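What is a strike?

Sometimes on the news you see grown-ups standing outside a factory or a school holding signs. They are on strike. A strike is when a group of workers agree to stop working for a while because they want something at work to change.

What do workers ask for?

Often it is more pay. It can also be longer breaks, safer machines or shorter shifts. Sometimes workers strike because their employer wants to change something and they would like it to stay the same.

What is a union?

A union is a group that workers can join. Each member pays a small amount of money every month. The union speaks to the employer for all of them. One person asking for a change is easy to say no to. Almost 2,000 people asking together are much harder to ignore.

How does a strike start?

Let's look at the Sanico biscuit factory in the town of Cendale. The workers there wanted two more days of holiday a year. Their union met the managers several times. The managers said the factory could not afford it.

The union then held a vote. Every member was sent a voting paper by post and filled it in at home, in secret, so that no one could be told off for their choice. When the papers were counted, 208 members had voted yes and 24 had voted no. The union told the managers the date of the strike before it began, as the law says it must.

What happens during a strike?

The workers do not go in, and they are not paid for those days. This is why most people think hard before voting yes. Some unions save up money to help members who are on strike.

Some workers stand near the gate with signs. This is called a picket line. They can talk to people going in and ask them to join the strike, but they must do it peacefully.

At Sanico the ovens were switched off. Shops in Cendale ran low on ginger biscuits, and the lorry drivers from Paracha, who carry the boxes, had less to do. A strike can affect people who have nothing to do with the argument.

How does a strike end?

Usually both sides talk again. At Sanico they agreed on one extra day of holiday from October, and another the year after. The members voted on this too — a deal like this is not finished until they say yes.

Words to know

Employer: a person or company that pays people to work.
Ballot: a secret vote.
Negotiate: to talk until you reach an agreement.

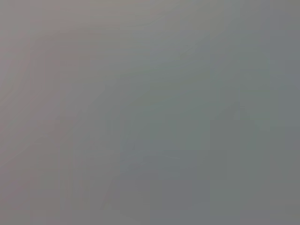 Picket: a person who stands outside a workplace during a strike.
Shift: the hours a person works in one go.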